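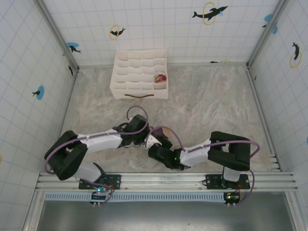
Boîte-énigme Fletico pour corvidés et perroquets

Réf. Gruvby 289

Module d'étude du comportement pour oiseaux en volière ou en laboratoire. L'animal doit choisir entre tirer un fil, pousser une tige ou soulever un clapet pour atteindre la récompense. Chaque accès se bloque séparément, ce qui permet de tester une seule solution à la fois.

Caractéristiques
Poids à vide : 998 g
Hauteur : 289 mm
Parois transparentes, démontables sans outil
Trois accès — fil, tige, clapet
Convient aux corneilles, geais, kéas et cacatoès

Contenu
Une boîte, deux tiges, quatre fils de rechange, un carnet de protocole de 93 pages rédigé par Leonie Eichhorn (français et allemand).

Entretien
Laver à l'eau tiède après chaque séance. Ne pas utiliser d'alcool sur les parois. Les fils Trolline se remplacent dès qu'ils s'effilochent.

Prix : 100 € hors taxes. Le support mural Gunawan est vendu séparément — livraison à partir de janvier.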